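Visit report: Komberg packing and sorting site, Clornton

The site opened its doors to trade visitors on Dec 10, 2018. Our group came in on the second slot of the morning and was taken through by Murali Krishnan, who runs line engineering, and Riaan Lekota from the maintenance side. These notes cover the conveyors and the rooms they stand in. The office part of the visit was short and is left out.

Goods in

Deliveries arrive at the north doors and are broken down by hand at two benches. The benches are fixed height. Lekota said adjustable ones had been priced and put off until March. Totes go from the benches to a powered roller section, then up a 260 mm rise to the main level. The rise is handled by a cleated incline belt supplied by Rarum. It was running during our visit and was quieter than the rollers feeding it, most of the noise coming from the transfer plate between the two.

Main line

The main line is chain-driven and dates from the original fit-out. Belt width is 400 mm throughout. Drive units sit underneath, with access from the aisle side only, and a motor change means stopping the whole line. Krishnan put the last recorded figure for a shift at 1,427 totes, with two stops, both for label faults.

Aravind Kulkarni asked about belt tracking. Tracking is checked weekly with a straightedge and corrected at the tail roller. The log is kept on paper at the end of the line. We were shown three months of it, and the corrections get larger toward the end of each month – Lekota thinks the tail bearings are due, and they are on order.

Guarding is mesh on the aisle side and polycarbonate at the transfers. Two of the polycarbonate covers were scratched badly enough that the product could not be seen through them. Replacement covers come from Matlala and take six weeks.

Packing

Packing is done at stations numbered from 101 to 104. Each has a scale, a tape dispenser and a shelf for flat cartons. Station 104 is the newest and has its shelf at elbow height, and the other three still have it overhead. Charalambos Xenos, who has set up similar benches at his own plant, thought the overhead shelf would cost more time than the scale placement. I would agree for the larger cartons.

Floor marking is in good order near packing and worn away at the north doors.

Short conveyors

The last room on the tour was of most use to me. Komberg builds its short conveyors on grooved aluminum profile, and brackets, sensors and side guides bolt into the grooves without drilling. Krishnan moved a sensor bracket along one of the side frames with a single hex key while he was talking. The unit set against the white wall panels has a matte dark green belt, with a thicker profile along the near edge and only a narrow rail along the far one, so anything that needs firm mounting would go on the near side. A squared-off silver cap closes the near frame and stands slightly past the end of the belt, a point to allow for when butting two units together. Aravind D'Souza has asked for the profile drawings, and I will circulate them when they come.

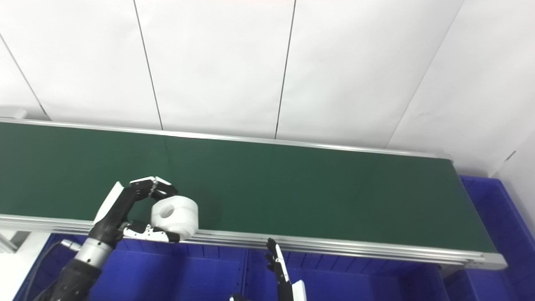
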